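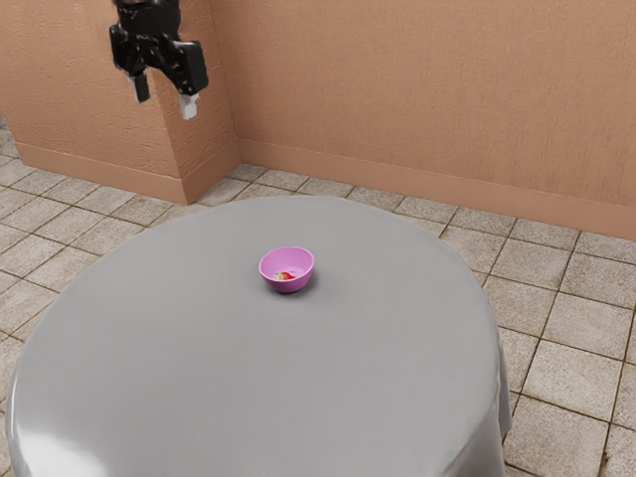 Round table with a gray tablecloth.

Call for participants: Does the tablecloth change your dinner?

Restaurant suppliers have been telling us for years that people eat slower, spend more and enjoy the food better when there is cloth on the table. We have read the brochures. We have also asked to see the numbers, and mostly got more brochures.

Prudier is a small consumer testing group in Drorberg. We are looking for 40 adults to eat two plain dinners, one on a covered table and one on a bare one, and tell us what they thought. The menu will be the same both nights: soup, bread, roast chicken or bean stew, and a baked apple.

You may have seen the claim that a cloth "adds 10 percent to perceived flavor." It comes from a Gridau sales sheet that gives no source. A later Coman survey had 1,837 replies, which sounds like a lot until you see that every question was asked of people who had just bought table linen. We don't know if the claim is wrong. We would like someone to check it properly.

Who can take part
You must be 18 or over and able to come to Drorberg on two evenings, one week apart. You can't work in restaurants, catering or textiles, or live with someone who does. Tell us about any food allergies when you apply. We can't cater for severe nut allergies in this kitchen.

What you will do
Eat at your normal pace. Fill in a two-page form after each meal. We will time how long you stay at the table, and you can leave whenever you like.

What you get
Both dinners and $40, paid after the second evening. We don't cover travel. There is no prize drawing and no gift bag.

Who pays for it
Our members do. No linen company has put in money, and two that offered were turned down. Results will go up on our site next September, including if they are dull.

To apply, send a note of up to 700 characters through the contact form, with your age, your job and the evenings you can't do. Please don't tell us how much you love good food. Applications close 20 Nov 2025.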